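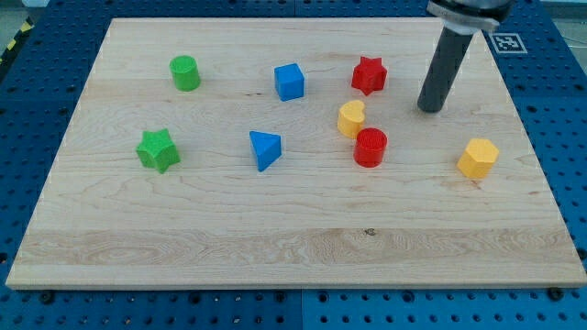 The long way round to a flu shot

The road into Wamness comes down off the plateau in a series of bends that my stomach has never forgiven, and at the bottom of the last one there's a hall with a green tin roof where, for a few weeks every winter, you can get your flu shot between the craft table and the tea urn. I've driven it more times than I'd like to admit. I grew up two valleys over, in Cunstead, and when I moved back after a long stretch in the city I was astonished to learn that the hall was now the nearest place most people could be vaccinated without losing a day's work.

It wasn't always like this. Cunstead had a doctor's surgery on the main street, a low brick building with a jacaranda out the front, and we were all trooped down there as kids for our jabs and given a jelly bean afterwards if we'd kept the howling to a reasonable level. The surgery closed, reopened, went to three days a week, then two, and finally became a place that sells very good sourdough. The pharmacy hung on a while longer. Now if you live in Cunstead and you want to see a GP in person, you drive to Zorkton, and if you live further out along the river, you drive to Cunstead first and then keep going.

So the travelling clinic matters a great deal. It's two nurses, a white van with a fridge in the back, and a roster that gets stuck up in the post office window and passed around by text. They do halls, schools, the sale yards, and one memorable morning the car park of the bowls club, when somebody had double-booked the hall for a wake. The van visits nine places in all, and last winter it gave 2,343 vaccinations, a number I've heard repeated with quiet pride in at least two bakeries. Wamness has a population of 400, give or take whoever's home from shearing, and 197 of those doses were given there.

I spent a morning at the Wamness hall in the first cold week of the season, mostly sitting on a stacking chair and getting in the way. People arrive early. They come in ones and twos at first, stamping their boots on the mat, and then in a rush once the school bus has gone through. One couple had brought along a neighbour who doesn't drive any more, plus the neighbour's sister, plus a tray of lamingtons for the nurses, and they all had their shots one after the other and stayed until lunch. I began to think the fifteen minutes you're asked to wait afterwards is the real attraction. It's hard to be in a hurry when you've been told by a health professional to sit down and have a cup of tea.

There's plenty of talk in those fifteen minutes, and a fair bit of it is about whether any of this is worth doing. I don't want to paint a picture of a valley in perfect agreement, which it has never been on any subject, including daylight saving. One fellow told me cheerfully that he'd never had a flu shot in his life and had only come to drive his mum. A younger woman said she'd skipped last year's, spent nine days in bed in the middle of calving, and had been first through the door this time. Another was sure she'd caught the flu from the needle once. The nurse heard that one out very kindly, explained that the vaccine can't give you the flu, though it can leave you feeling a bit ordinary for a day or so, and then asked after her dogs. She had the shot. I don't know whether it was the explanation or the dogs.

I've thought about that exchange a lot. We hear so much about hesitancy, as though it were some sort of weather system moving across the map, and from the stacking chair it looked a good deal more like distance. Most of the people I met who'd missed a year or two hadn't made a decision about it at all. They'd had a flat tyre, or a sick calf, or they'd rung Zorkton and been offered an appointment three weeks off at a quarter to nine in the morning, which from the top of the river means leaving home in the dark with the roos still on the road.

Dumitrescu, the family trucking firm that carts half the valley's hay, worked this out before most of us did. It asked the clinic to come to the depot, on the sensible grounds that its drivers were never anywhere near a hall when the hall was open. The van pulled in at five in the morning, the drivers rolled up their sleeves before the first run, and a few wives and husbands came along in their dressing gowns. I'm told the depot stop is now the busiest before-breakfast session on the roster, and also, I suspect, the only one.

Whether it all carries on is another matter. The funding has been renewed a year at a time, and the present lot runs out at the end of July. The regional health office in Zorkton has floated the idea of folding the smaller stops into one larger session there, with a shuttle bus for anyone who needs it. On paper I can see the appeal. A fridge in a van costs money, and so does a nurse's time on those bends. But the round trip from the far end of the river is close to 300 kilometres, and I tried to imagine the lady with the dogs doing that on a bus for a needle she was only half convinced she wanted.

A public meeting was held in the Wamness hall on June 20, 2025, and it was standing room only, with the overflow listening through the kitchen servery. It went on far too long, as these things do, and wandered off for a good while into the state of the bridge. The health office has promised an answer before the money runs out. Meanwhile the roster is still up in the post office window, with the Cunstead sessions at the top and Wamness two lines down. Bring your Medicare card and wear something with loose sleeves.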